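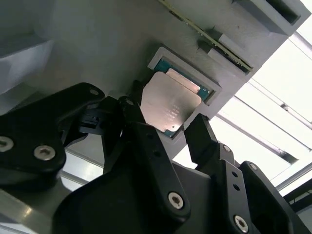 The central processing unit, or CPU, is the part of a computer that follows the instructions in a program. Everything a computer does, from adding up a column of figures to drawing a dragon, comes down to very simple steps carried out at astonishing speed. The working part is a thin piece of silicon, and in most desktop computers it is hidden from sight. What people usually think of as the chip is a larger package, with a flat silver metal plate on top, rounded at the corners, and a thin border of the board beneath showing round the edge. The plate is called a heat spreader, and its job is to carry warmth away from the silicon to a cooler fixed above it.

How it works

A processor repeats a short cycle. It fetches an instruction from memory, decodes it to find out what is being asked, and then carries it out. The instructions themselves are wonderfully plain: add these two numbers, copy this value, jump to another place in the program if the answer is zero. A clock signal keeps the parts in step. At a clock speed of 2 gigahertz the signal ticks two thousand million times a second, and in a single tick light itself travels only 15 centimetres through empty space!

Modern designs do not wait for one instruction to finish before starting the next. Several are in progress at once, each at a different stage, an arrangement known as a pipeline. Many processors also guess which way a program will branch and begin work on the likely path early. A wrong guess means throwing that work away and starting again, but good designs guess correctly most of the time, and the gain in speed is enormous. 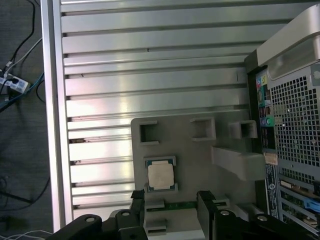

Pipelines have a weakness, though: they need a steady supply of data, and main memory is slow by comparison. A processor may have to wait 300 clock cycles for a single value to arrive. To fill the gap, designers place small, very fast stores called caches on the chip itself. The first level is tiny and can answer within a few cycles, while later levels are larger and slower. If a program finds what it wants in the cache 95 per cent of the time, the long waits become rare, although the remaining few can still make up a surprising share of the total running time.

Cores

For many years processors became faster mainly by raising the clock speed. Heat put a stop to easy progress of that kind in the early 2000s, and makers turned to putting several complete processors, called cores, on one chip. Each core can run its own stream of instructions. Some jobs split up beautifully, such as drawing separate parts of a picture, and others hardly split at all, as when every step depends on the answer to the one before.

Sockets and fitting

Most desktop processors sit in a socket on the motherboard, so they can be taken out and replaced. Some packages have rows of pins underneath. Others have flat contact pads, and the springy pins are in the socket. A small triangle in one corner commonly shows which way round the package goes. It should rest in place under its own weight before the lever is closed.
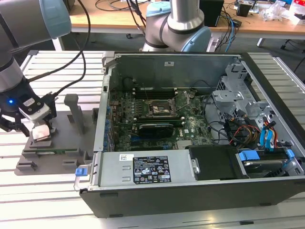
Can any processor be used in any motherboard?

The socket has to match, and so does the software built into the motherboard, which must recognise the processor. Two chips may share a socket and still need different boards, so the board maker's list of supported models is the place to check.

See also: Cache memory; Clock signal; Heat sink; Motherboard

Page last edited Wednesday, December 20, 2023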